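**体积和容积：给小学中高年级的说明**

文：希巴·尼姆里　2025年1月22日

体积，指一个物体占多大的空间。容积，指一个容器里面能装多少东西。这两个词常常被混用，但它们量的位置不同：体积从物体的外面算，容积从容器的里面算。一只厚壁的陶罐，体积可以很大，容积却很小。

液体的体积常用毫升和升来表示，毫升写作 mL，升写作 L。一升等于一千毫升。固体的体积常用立方厘米表示。一立方厘米和一毫升一样大，所以两种单位可以直接换算，数字不变。

## 液体的形状和体积

液体没有固定的形状。把一杯水倒进宽盆里，水会铺开，水面变低；倒进细长的管子里，水面会升高。只要没有洒出来，也没有蒸发掉，水的体积就不变。

水面的高低由两个因素决定：水有多少，容器有多宽。同样是 200 毫升水，在宽碗里只有浅浅一层，在细高的杯子里可能快到杯口。因此，比较两个不同容器里的水，只看水面高低是不可靠的，要把它们先后倒进同一个带刻度的容器里读数。

上下一样粗的容器比较简单，水加倍，水面高度也加倍。碗的情况不同。碗口大，碗底小，越往上越宽，每升高一小段需要的水就越多。所以碗里的水达到一半高度时，装的水通常不到容积的一半。

## 几种常见的容器

烧杯口大，底平，便于倒入和搅拌。有些烧杯的杯壁上印有刻度，只供粗略估计。量筒细而高，刻度密，读数比烧杯准。碗和盆一般没有刻度，适合盛放，不适合测量。
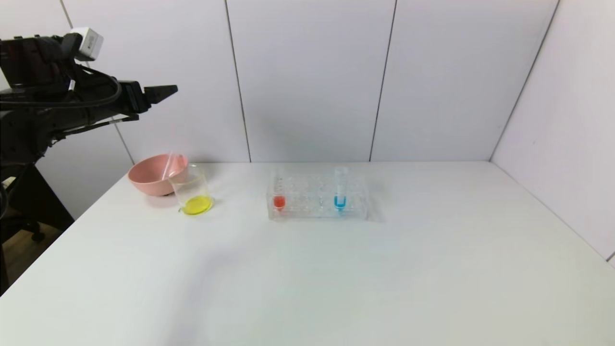
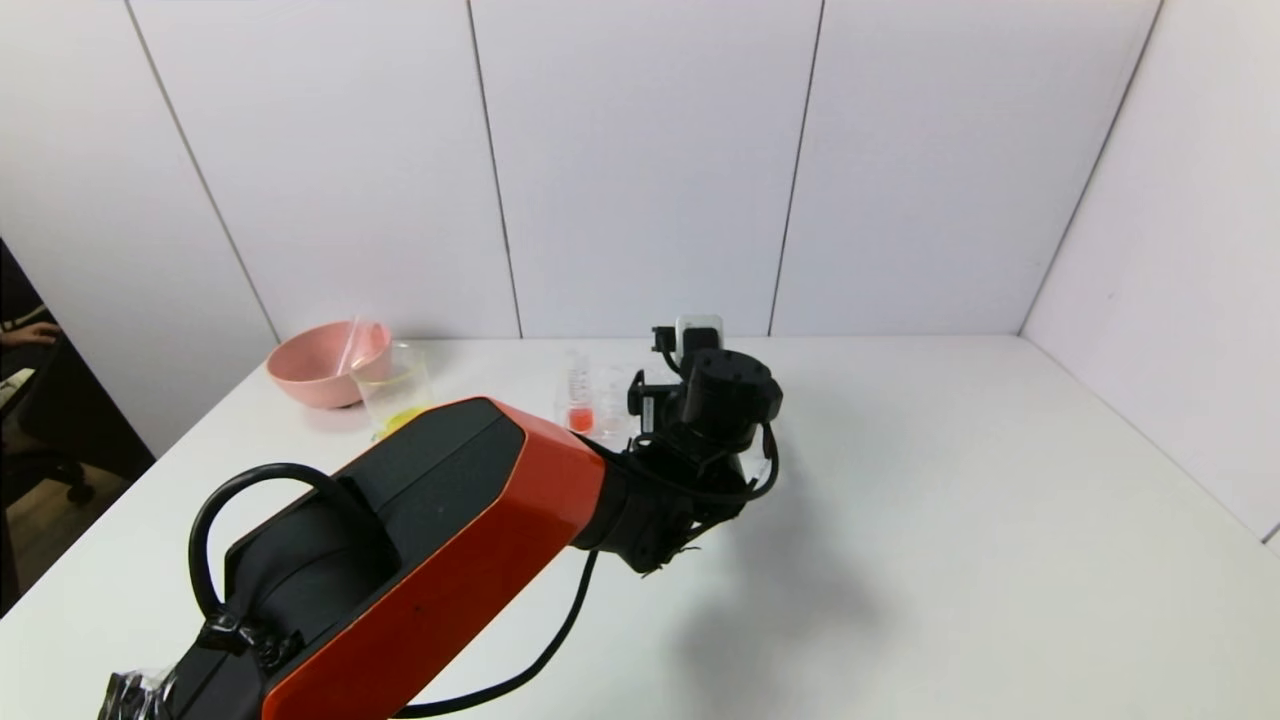
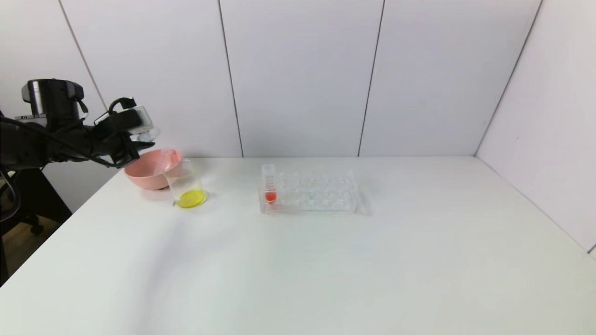
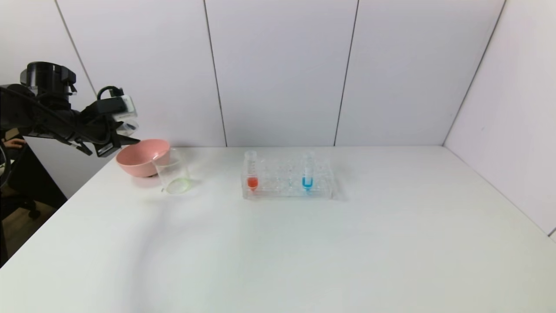
选择量筒时，应选一次能装下全部液体的最小的那一种。量筒越大，每一小格代表的体积通常越大，读数越粗。分几次量也可以，但每倒一次都会增加一点误差，总的结果反而不准。

## 怎样读数

量筒要放在水平的桌面上，不能拿在手里读。等液面静止以后，让眼睛和液面保持同样的高度。从上往下看，读出的数会偏大；从下往上看，读出的数会偏小。这种误差叫作视差。

水在玻璃量筒里，液面是向下凹的，靠近筒壁的部分稍高，中间稍低。这个弯曲的液面叫作凹液面。读水的体积时，读中间最低处对着的刻度，不读边缘。

读数之前先弄清楚每一小格是多少。找两个相邻的、标有数字的刻度，用大数减小数，再除以中间的格数。如果每格是 2 毫升，液面落在 200 以上第三格，读数就是 206 毫升。写结果时数字后面要有单位，只写“206”是不完整的。

## 不规则物体的体积

石块没有整齐的边，不能用长乘宽乘高来算。可以用排水的方法：

1. 在量筒里倒入适量的水，读数，记下来。
2. 用细线拴住石块，慢慢放入水中，让它完全浸没。
3. 再读一次数。
4. 用第二次的读数减去第一次的读数。

例如，放入石块前是 200 毫升，放入后是 300 毫升，石块的体积就是 100 立方厘米。倒入的水要能没过石块，又不能多到放入石块后溢出。石块表面如果有气泡，应轻轻晃动细线，让气泡离开后再读，否则结果偏大。

这个方法不适用于会溶解的东西，例如方糖和盐块。它也不适用于干海绵，水会进入海绵的孔里。木块浮在水面上，需要用细针把它完全压到水下，针要尽量细，针占的体积才可以忽略。

## 一个可以在家做的测量

准备一只碗、一个带刻度的量杯和清水。先在纸上写下你估计的碗的容积，然后用量杯一次一次往碗里加水，直到水面与碗口相平，把每次加入的体积相加。

法迪·穆萨测过家里的一只汤碗。他估计是 200 毫升，量出来是 300 多毫升。碗的上半部分比较宽，他估计时按上下一样粗来想了，所以得到的数偏小。

测量时可以用下面的表格记录：

| 容器 | 估计值（毫升） | 测量值（毫升） | 差（毫升） |
|---|---|---|---|
| 碗 | | | |
| 杯子 | | | |
| 瓶子 | | | |

同一个容器最好测两遍。两遍的结果相差较大时，检查量杯是否放平，倒水时有没有洒出，再测第三遍。测完把水倒回盆里，可以用来浇花。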